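Home | Projects | Reports | Contact
Filed under: Student Work, Water and Housing

Household Water Use in Darnholm
Maham Satti and Fidelina Valderrama

We wanted to find out how much water goes to bathing in an ordinary home, and if people can guess the amount. We asked 20 households in Darnholm to keep a diary for 4 weeks. Each one wrote down every bath and shower and read the water meter on Sunday night.

Most people guessed low. One family in Plernalthorpe Street put their weekly use at 309 gallons for bathing alone, and the diary came to 448. They had left out the children's baths — those happened before the parents got home.

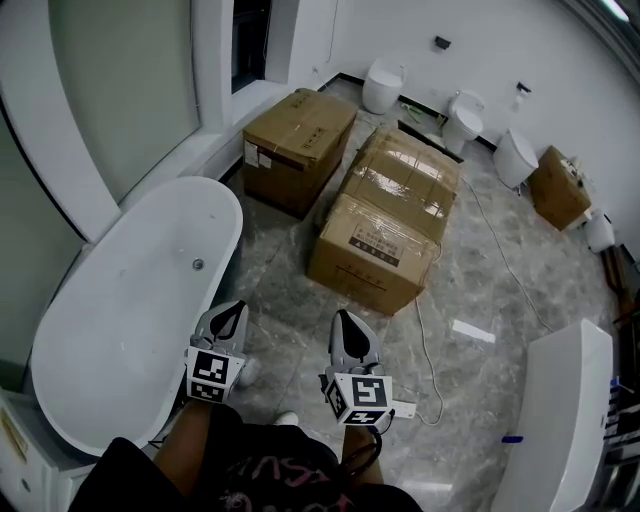
Baths were harder to measure than showers. A shower can be timed, but a bath depends on the shape of the tub and how full it is run. We asked people to mark the water line with tape and then fill to it once with a bucket. Not everyone did this, so some bath figures are estimates from the tub size.

Older homes used more per shower. We think this is the shower heads, but we did not test the flow rate in every home. Two diaries had missing days and we left those weeks out.

If we did this again we would read the meters daily and start in May, after the school break.

Related reports
Rain Barrels at Cheema Garden
Noise Levels on Stistilov Road
Bus Stops and Shade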